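April, late arvo. Block in organizer, right arm, stall fault again

Writing this down before I forget the order of it. Sim only, no hardware near this one. Ran the organizer task for Emmett: right hand holds the grey block, lowers it into the right side of the organizer, lets go, backs off. Left arm just parks. Faulted on run 8, right wrist torque limit, then the whole controller hung and wouldn't take the stop comand from the panel. Had to kill the process.
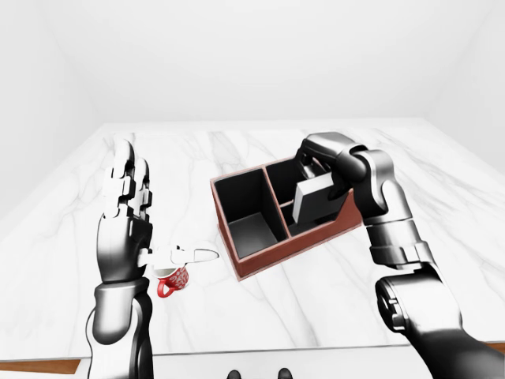
Skakunham Robotics Workshop / Manipulation Group / Shared Notebook

Two seperate problems I think.

1. Wrist torque. Climbs as soon as the block touches the wall of the compartment. Planner has the approach dead vertical but the organizer sits at an angle on the marble and the yaw offset isn't being picked up. Gülizar reckons it's the old Semov pose file. Checked, she's right, still loading the one from before the colour change.

2. The stop. This is the one I don't like. Stop request went in, log shows it received, nothing acted on it for 9 seconds. Queue was full of retry messages from the wrist. On the real arm that's someone's fingers.
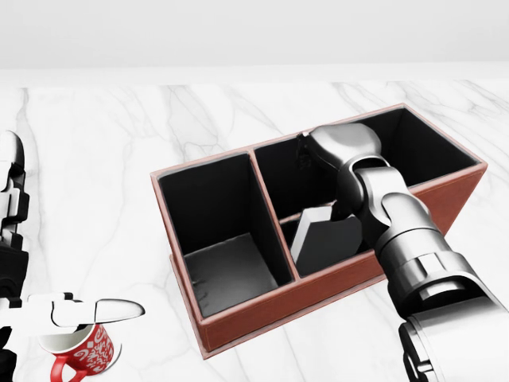

Changed the retry cap to 3 and moved stop onto its own channel, ahead of everything. Also put the left arm's park pose on the list to look at, thumb is too close to the mug for my liking and there's no collision check on it while parked.

Reran with new pose file, 60 runs queued overnight. Sevim has the log script.

To do
- Gönül to review the stop change before it goes anywhere near the hardware branch. Not merging til she has
- delete old Semov pose file, properly this time
- friction on the organizer lining, is that a real value or did someone guess it?
- ask Ferhat if the Vistden rig has the same queue. If so tag it out tonight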